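Living > Opinion > Interiors

The spare room has had its day

By Nélida Escobar
6 March 2021

My husband and I kept a guest bedroom for over 3 years before I worked out how often anyone had slept in it. The answer was 2 visits, both in July, both by my brother. The rest of the time it held a queen bed, a lamp and a colour of paint I had chosen for people who weren't there.

I think most of us should give the spare room up. I don't mean knock down the wall or sell the house. I mean stop furnishing the second-best room in the place for a person who comes to stay for a weekend.

Look at what goes on in the rest of the house while that door stays shut. Kids do homework at the kitchen bench. Somebody takes work calls from the end of the bed. The sewing machine lives in a cupboard and comes out so rarely that it may as well be at the tip. We put up with all of it and then vacuum around a bed with clean sheets on it.

My neighbour Domingo Alarcón disagrees with me. He says a made-up bed tells family they are welcome, and that his mother would be hurt to arrive and find a desk in there. I take the point. But his mother lives in Cáceres and flies out when she can, and between visits his daughters share a room and fight about the light switch.
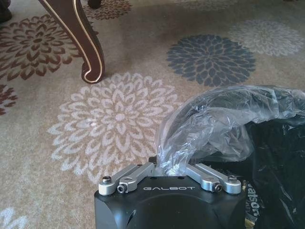

What to put in instead

Start with a decent sofa bed or a daybed. The old fold-outs with the bar across your back gave the whole idea a bad name, and the newer ones are much better. We bought the Savano from Wurgate and my brother has slept on it without complaint, though he is not a fussy man. Lie on it in the shop with your shoes off. Take your time, the staff are used to it.

Then decide on one main use for the room and let that use choose the furniture. Ours is a workroom, so the table went under the window and the sofa bed took the dark wall. Leave one drawer empty and a hook on the back of the door for visitors. That is most of what they need.

Storage is where people come unstuck. A room with no regular owner fills up with boxes, and a new desk won't change that by itself. I went through ours before I moved any furniture and got rid of the exercise bike.

There are homes where a proper guest room earns its keep - grandparents who stay for months, a son who works away. Keep yours if that is you. Otherwise, measure the bed and see what the floor under it could be doing.

Recent in Opinion
Open shelves are too much work
Three years with the Andeck hallway bench
Why I went back to curtains
Paint the ceiling first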